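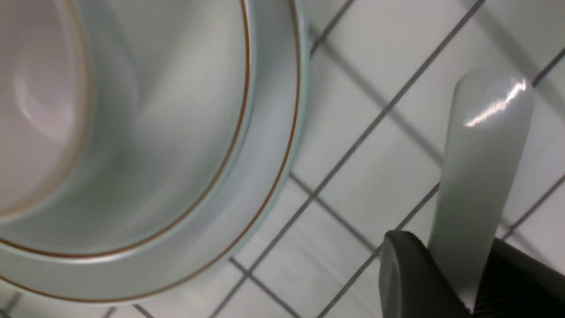

The cup with the brown-gold line, on its saucer.

My aunt left the flat at 87 Brandes Road to all of us, which meant that I was the one who cleared it. The letter from Wumorura, the storage people, said unit 119 was paid up until November. I took the Monday off and started with the crockery.

She never owned a full set of anything. She bought one piece at a time from the Saturday market in Lestport and carried it home on the bus, wrapped in a cardigan. My mother called it a waste of money. My aunt said she had only one mouth, so what would she do with six cups?

I put things out on the white table and moved them about until they looked like families.

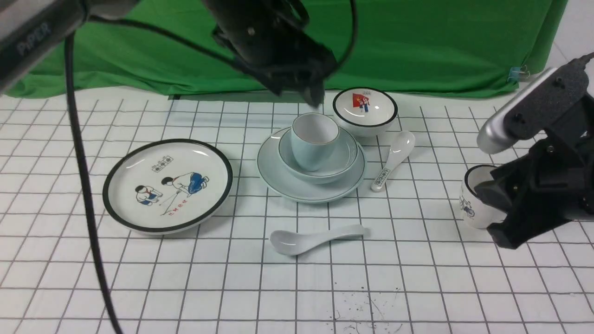
The plate with the two children, and the pale blue-green pieces stacked beside it.

I remembered that plate. When I was small I was given toast on it, and I had to eat down to the children before I was allowed to leave the table. One squats and the other bends over with a stick or a line. I used to ask what the red writing said. She gave me a different answer each time, and once it was a recipe for soup.

My cousin rang at four and asked whether there was anything worth having. I said there was some china. She said to send it to Patard, they did house clearances, and I said I would think about it.

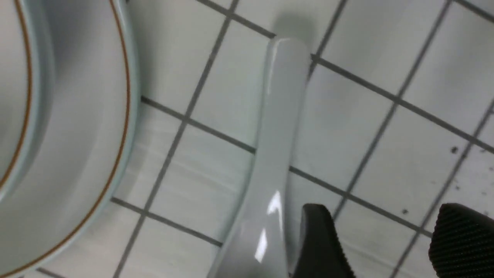 Bowl and spoon.

Soup was what she made when anyone was ill or had lost a job. I had it for a week after my divorce, and she didn't ask me a single question. It was always a white bowl with a thin brown line round the rim, and the thick white spoon laid beside it on the tiles, never in it. I wrapped the spoon in a tea towel and put it in my coat pocket. Then I unwrapped it, filled the kettle and looked to see what was left in the cupboard.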